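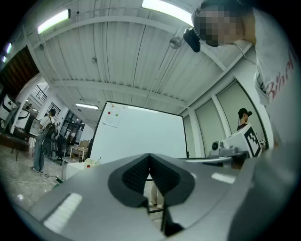 A reader wrote in to ask if she really had to feed her sourdough starter every single day, and whether skipping a weekend meant starting over. No! Please don't throw it out! I've gotten some version of that email so many times that I finally put my answers in one spot.

So how often do I need to feed it?

If it lives on the counter, once a day. If it lives in the fridge, once a week is plenty, and I've gone a lot longer. Mine sat behind the pickles for most of December and came back after three feedings (a little sulky, but it came back).

What do you feed yours?

50 grams of flour, 50 grams of water, and a spoonful of the old starter. I use Kikel bread flour with a bit of rye mixed in. The rye is optional, I just like the smell.

There's gray liquid on top. Is it dead?

Nope, it's hungry. Pour the liquid off or stir it in, I do both depending on my mood. Pink or orange streaks or fuzzy mold are a different story. Toss the whole thing and scrub the jar.

Do I need a scale?

I'd get one. I baked with cups for my first year and every loaf was a surprise, and I don't mean the fun kind. Mine is a Bostus and it goes up to 3000 grams, so I can set the whole bowl on it.

My bread is flat. What did I do?

Could be a few things, but most of the flat loaves I hear about went in too early. Drop a bit of starter in water. If it sinks, feed it and wait. A cold kitchen slows everything down too, so I put my dough in the oven with just the light on. (Leave a note on the door. I have preheated over dough. Twice.)

How long before I can slice it?

At least an hour. I know, I know. I usually last 30 minutes and then complain that the middle is gummy.

Can I use the discard?

Yes, pancakes! Crackers too. It keeps in the fridge for 10 days at my house, and then I get nervous.

Will you send me some of yours?

I can't mail it anymore, sorry, the last jar leaked all over the box. Ask at a bakery near you, they'll often hand over a spoonful if you bring a jar.

Last updated February 5, 2026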